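Brown (colour)

Brown is a colour usually described as a dark or dull orange. It is common in soil, bark, hair, bread and animal coats, and has been used in painting since prehistory. A good deal has been written about what brown "means" and what it does to people who look at it. Most of these claims rest on thin evidence, and several contradict one another.

Perception

Brown has no wavelength of its own and does not appear as a separate band in the rainbow. Light that is seen as orange against dark surroundings may be seen as brown when the surroundings are brighter. For this reason brown is sometimes called a contrast colour. The popular statement that brown "does not exist" is hard to defend, as the same could be said of pink, grey or white, none of which is a single wavelength either.

Naming varies. Many languages borrow a word for brown from a plant, food or animal, and some divide the same range between words for red, yellow and black. Older writers treated this as a sign that a language was at an early stage of growth. The argument is now widely doubted, in part because the speakers were often tested with paint chips they had no everyday reason to describe.

Pigments

Natural earths such as umber and sienna owe their colour to iron oxides, and umber also contains manganese. Heating them gives the warmer and darker kinds sold as "burnt". Other browns came from bone, soot, walnut husks and the ink of cuttlefish. Mixing two opposite paints, such as orange and blue, will also give a brown, though painters disagree over whether mixed browns look livelier than earths. The matter seems never to have been put to a fair blind trial.

Names in paint catalogues should be treated with caution. The Fivau range lists 38 browns, several of which are difficult to tell apart once dry. A name such as "cocoa", "taupe" or "saddle" is a selling aid and has no fixed value.

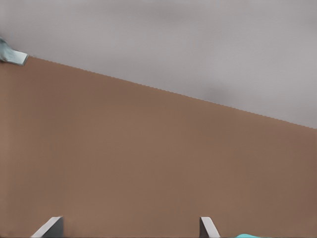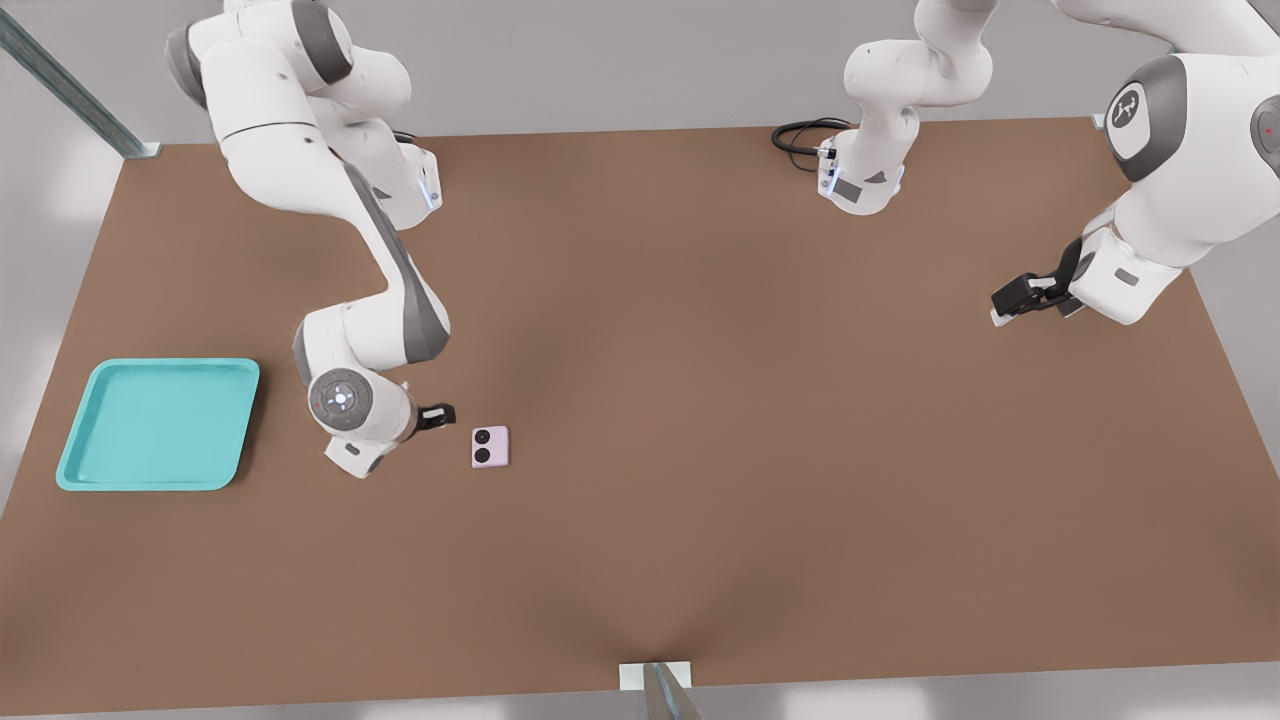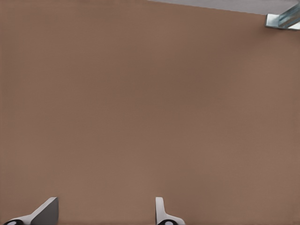
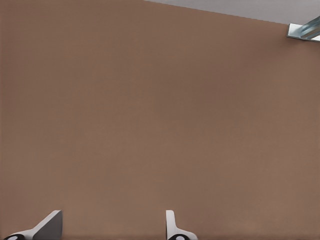
Brown surfaces in computer renderings.

Claimed effects on mood

Guides to home decoration commonly say that brown is calming, dependable and "grounding". Others say that it is gloomy and lowers the spirits. Both claims are usually given without a source.

Where a source is named, it is often the Gedelbridge waiting room study, in which 458 visitors sat in either a brown room or a pale green one and then filled in a form about how they felt. Visitors to the brown room gave slightly higher scores for calm. The two rooms also differed in size, seating and distance from the street, and the brown room was used only in the morning. The report does not say how visitors were shared out between them.

Ro-un Kwak repeated the exercise with a single room that was repainted halfway through. She found no difference between the colours in calm, tiredness or time spent waiting. Supporters of the first study replied that the second used the wrong brown – an objection that is hard to answer, because the Gedelbridge report never stated which brown it had used.

Kwak later reviewed 18 papers on brown and mood. By her count only 7 of them had measured the colour of the test surface with an instrument, and most of the others relied on a shop name or a printed sample. She concluded that the papers could not sensibly be compared.

Use in trade

Brown packaging is often taken by shoppers as a sign that a product is natural or has been little processed. The link is a matter of custom. Unbleached paper is brown, but so is a good deal of bleached paper that has been printed to look unbleached, and the colour says nothing about how either was made.

The coffee chain Goltolura changed its cups from white to brown and announced that customers found the drink stronger. The firm had altered its roast in the same month, March, and did not test the two changes separately. Its claim is still repeated in textbooks on branding, usually without mention of the roast.

Symbolism

Lists of colour meanings connect brown with humility, autumn, poverty, honesty and the earth. The Yoshida handbook of colour adds patience and thrift, citing an earlier list that itself gives no source. Such lists tend to copy from one another, and agreement between them is weak evidence of any shared belief among the public.

See also: Colour term; Earth pigment; Sepia; Taupe; Umber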